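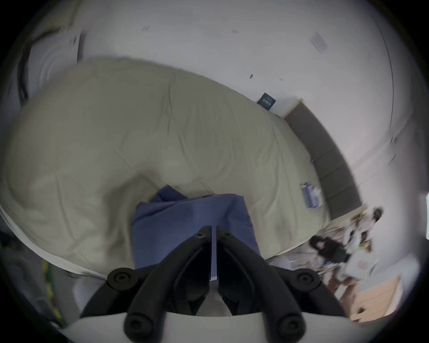 A beige duvet on a bed.

Illonwood bedding reuse program opens to households across the region

January - Residents with spare duvets, blankets and pillows will be able to hand them over for cleaning and reuse under a program run by Illonwood Home Textiles and the laundry operator Kruger Linen Services.

The program, called Visura, takes clean or lightly soiled bedding that would otherwise go to landfill. Items are sorted, washed at high temperature, checked for damage and passed on to emergency housing providers, student residences and families setting up a home after a move.

Visura ran as a trial through last winter at a single drop-off point in Illonwood. During the trial it received 3,000 pieces of bedding. Duvets made up the largest share, followed by blankets and mattress protectors. Pieces that could not be reused as bedding were cut down for animal shelters or sent to a fibre recycler.

The expanded program adds drop-off points at the Jeltatik shopping centre and at the Kruger depot on the east side of town. Both are open from 8 a.m. to 6 p.m. The Jeltatik location has parking near the north entrance and a trolley for people bringing several bags.

"Bedding is bulky, and many charity shops have no room to store it or equipment to wash it," Illonwood Home Textiles said in a statement. "We already had the sorting space and Kruger had the machines. The trial showed us that the demand is there at both ends." 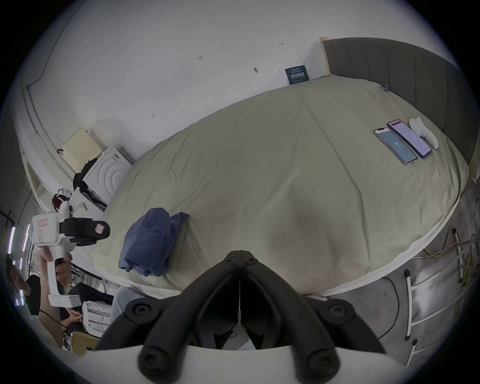
Bedding does not need to be new or in its original packaging. Duvets in any size from single to king are accepted, with synthetic, wool, down or feather filling. Covers should be taken off and bagged separately. Small marks are fine, as are loose threads and worn piping, which are repaired at the sorting centre before washing. Electric blankets, foam toppers and anything with mould cannot be accepted.

Donors are asked to use clear bags and to tie them at the top. There is no charge for households. Hotels, motels and care homes with more than 10 pieces should book ahead so that a collection can be arranged - a fee applies depending on distance.

Kruger Linen Services has set aside two large-drum washers and a low-heat dryer for the program. The equipment can handle 300 duvets a week. Feather and down items take longer and are dried twice.

Organizations that would like to receive bedding can register with Visura at no cost. To date, 141 have done so, including shelters, settlement services and rural health clinics. Orders are filled in the order they are received, except in an emergency such as a flood or house fire, when stock is released the same day. The program keeps a reserve of 255 complete sets for that purpose. Each set holds a duvet, a cover, a fitted sheet and two pillows.

Drop-off hours at the original Illonwood location remain the same. A list of accepted items and the registration form for organizations are available at the Jeltatik customer service desk and at both other drop-off points.

About Illonwood Home Textiles

Illonwood Home Textiles makes and repairs household bedding, curtains and table linen. It sells through its own store and by mail order.

Media enquiries: Visura program office, Illonwood Home Textiles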